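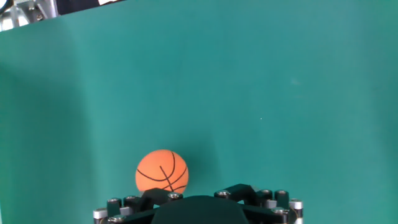
Kestthorpe robotics club, March update. The club project this term is ball handling: find a ball, pick it up, put it in a bin. We picked small balls over blocks for the first unit, which I now think was the harder choice. A plain one-color ball gives the vision code very little to tell it how the thing is turned. The mini basketball has black seam lines on orange, so the students can see a change in angle from one picture to the next, and it stands out well against the green backdrop.

The class is 3 teams. One does vision, one does motion, one does the logging and the write-up. They swap halfway through the term. Last year we let people stay where they liked and ended up with one student who could read the log files.

Vision team first. They started with a color threshold, orange in, everything else out. It worked at noon and failed at 4 in the afternoon when the light from the windows changed. Kirsten Egilsson had them plot hue and brightness separately before touching the code again. Brightness was moving a lot, hue hardly at all. They rewrote the filter that evening.

Motion team. Their main problem is the approach. If the gripper comes in even a little to one side, one finger touches first and the ball rolls. The fix they are trying is to stop short, take a fresh picture, correct, then close. It's slower. I told them slow is fine until the write-up is done.

Logging team. They have 693 attempts on file as of this week. Of those, 217 are marked "unclear" — meaning two students looked at the same attempt and disagreed on whether it counted as a pick. Most of the arguments were over balls that got lifted and then slipped out on the way to the bin.

So we spent a whole session on one rule. A pick counts if the ball is off the surface and still held when the arm stops over the bin. Dropping it early is a miss. They are going back through the unclear ones with that rule now.

Aldo Dal Bello asked if we could share the labels with the Grurkivstead club, who are doing the same unit. Yes, once the unclear pile is sorted. Their students will relabel a part of it without seeing our answers and we'll compare.

Someone asked what the students write in. Python, all of it. The newer ones start by changing numbers in a settings file and rerunning. By the second month most of them want to open the rest.

Next up is the same task with two balls on the surface at once. The vision team thinks it will be easy. The motion team does not. I'll post the numbers when we have them.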